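Meltham team adds simulated kitchen tasks to robot training set
Last updated: 2020-12-15

A robotics group in Meltham has added 765 simulated table-top episodes to the examples it uses to train a two-handed robot, bringing the set to nearly 3000. 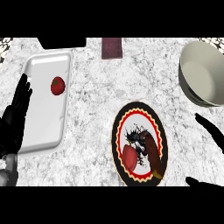
How the examples are gathered

Each episode is run in a rendered kitchen built with Vedetti, the group's in-house simulator. An operator steers both arms while the software records joint positions, finger positions and the view over the worktop. Food and tableware, such as a tomato on a white tray or an oval plate with a dragon design, are placed afresh before every run.

Nandi Mofokeng, who leads the data work, said the layouts were varied on purpose. "If the plate is always in the same spot, the model learns the spot," she said. "We change the position, the angle and the pattern, and we keep the failed runs in a separate file."

Of the new episodes, 600 were recorded by operators in Meltham and the remainder at the group's second site in Preltdale. Recording began in October.

Each run is checked by a second person before it goes into the set — mainly for dropped items and for hands passing through objects, a known fault in the contact model.

The learning system, named Um, will be retrained on the full set. It will then be tested on 400 layouts held back from training. Trials on hardware have not yet been scheduled.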